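Plier le linge de maison sans y passer le dimanche
Notes pour la causerie à l'atelier Floten, 4 octobre 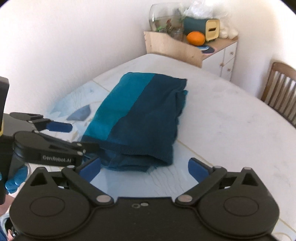 Bonjour à toutes et à tous, et merci d'être venus si nombreux pour parler de torchons et de serviettes (j'avais promis à l'organisation de ne pas déborder, on verra bien !).

Commencer par la table. Dire que je plie toujours à table, jamais sur le lit, et qu'une nappe dessous aide beaucoup, le tissu glisse moins. Raconter l'armoire de ma grand-mère à Crabtree, les piles au cordeau, et nous, les enfants, qui n'avions pas le droit d'y toucher.

Ensuite le pliage en rectangle. On rabat dans la longueur, on lisse du plat de la main, on rabat encore. Parler des ourlets : un bord qui s'effiloche un peu, on le rentre à l'intérieur, ou on le reprend à l'aiguille un soir d'hiver. Les plis sur le côté, laissez-les tranquilles, ils partiront avec le poids de la pile.

Passer aux couleurs. Chez moi les bleus vont ensemble, du turquoise au marine, et je retrouve tout sans allumer. Pas plus de 8 pièces par pile, sinon elle penche.

Pause, demander qui roule et qui plie. Laisser parler la salle, c'est toujours le meilleur moment.

Finir sur le grand tri de février et la collecte de Kanimstead, qui reprend le linge usé jusqu'à 6 sacs par foyer. Les feuillets sont près de la porte, servez-vous.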